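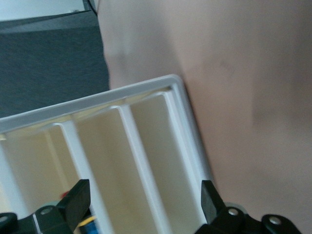
Bac de rangement blanc à compartiments, volet « tiroirs et petit matériel ».

Accueil | Le programme | Rapports d'étape | Lots | Contact

Dernière mise à jour : novembre

Programme Fasance : rapport d'étape au financeur, lot 2

Le présent rapport porte sur l'aménagement des rangements de la cuisine partagée et de l'atelier attenant, sur le site de Dulitz. Il fait suite à la note de cadrage et répond aux trois points soulevés par Stimedero lors de la dernière revue : l'état des dépenses, l'usage réel du matériel acheté, l'intérêt de poursuivre sur le lot 3. Sur ce dernier point, notre avis est réservé, et nous préférons l'écrire dès maintenant.

État des dépenses

Le montant engagé sur le lot 2 s'élève à 1 048 euros, fournitures et livraison comprises. Tout a été commandé chez Gillies, en deux fois. La seconde commande corrigeait une erreur de la première : les bacs choisis sur catalogue étaient trop profonds pour les tiroirs de l'atelier, qui ne fermaient plus. Le retour a été accepté, mais le port est resté à notre charge. Nous l'avons laissé dans le lot 2, sans le passer en frais généraux.

Ce qui a été fait

Six tiroirs ont été vidés, triés et rééquipés. Les bacs retenus sont des modèles en plastique blanc, divisés dans la longueur par des cloisons intérieures. Ces compartiments longs et étroits conviennent bien aux couverts de service, aux spatules et aux crayons de marquage. Ils conviennent beaucoup moins aux bouchons, aux pinces et à tout ce qui est court, qui finit en vrac au fond. La note de cadrage annonçait un bac « universel ». Nous ne reprenons pas le terme.

Le tri a pris deux demi-journées, contre une seule prévue. Une bonne part de ce temps est passée à décider du sort des doublons : ouvre-boîtes, mesureurs, couvercles sans boîte. Faute de règle fixée à l'avance, chacun a défendu ses objets et une caisse entière est repartie en réserve, où elle se trouve toujours. On peut appeler cela du rangement. Pour notre part, nous y voyons un report.

Usage constaté

La demande initiale promettait de réduire de 40 % le temps passé à chercher le petit matériel. Nous n'avons trouvé nulle part la mesure de départ qui permettrait de vérifier ce chiffre, et nous ne savons pas d'où il vient. Il nous paraît imprudent de le maintenir dans les prochains documents.

Ce que nous pouvons dire est plus modeste. En cuisine, les couverts sont remis au bon endroit la plupart du temps, y compris après les repas collectifs. Les utilisateurs se plaignent moins, ce qui peut tenir aux bacs ou simplement au fait que les tiroirs ont été vidés. À l'atelier, l'ordre n'a pas tenu : les compartiments avaient été attribués sans étiquette, et les habitudes antérieures sont revenues. Des étiquettes ont été posées depuis. Il est trop tôt pour en juger.

Le nettoyage est un autre point faible. Les miettes se logent au pied des cloisons et l'éponge passe mal dans les couloirs les plus étroits. Il faut sortir le bac, le rincer, le laisser sécher, donc trouver où poser son contenu pendant ce temps. Le protocole d'entretien joint à la demande n'en disait rien. Nous avons ajouté une ligne au planning, à la fermeture, sans garantie qu'elle soit suivie.

Écarts par rapport à la convention

L'achat de tapis antidérapants n'a pas été réalisé. Les bacs bougent un peu à l'ouverture des tiroirs, ce qui agace sans gêner l'usage. La fiche photo de chaque tiroir, prévue comme livrable, est incomplète et sera transmise avec le prochain rapport. L'inventaire commun aux deux pièces n'a pas commencé.

Position sur le lot 3

Le lot 3 étendrait le même équipement aux placards hauts et à la réserve. En l'état, nous ne recommandons pas de l'engager. Les placards hauts contiennent surtout des objets volumineux, pour lesquels un bac à compartiments longs n'apporte pas grand-chose. Quant à la réserve, elle souffre d'abord d'être trop pleine.

Nous proposons de consacrer jusqu'à deux mois à observer les tiroirs déjà équipés, avec un relevé simple tenu sur place, puis de décider. Si Stimedero souhaite malgré tout maintenir le calendrier, nous demandons que les dimensions intérieures soient relevées avant toute commande et que la caisse de doublons soit traitée en premier.

Pièces à fournir au prochain rapport : fiches photo complètes, relevé d'usage de l'atelier, devis Gillies révisé.

2 commentaires | 6 partages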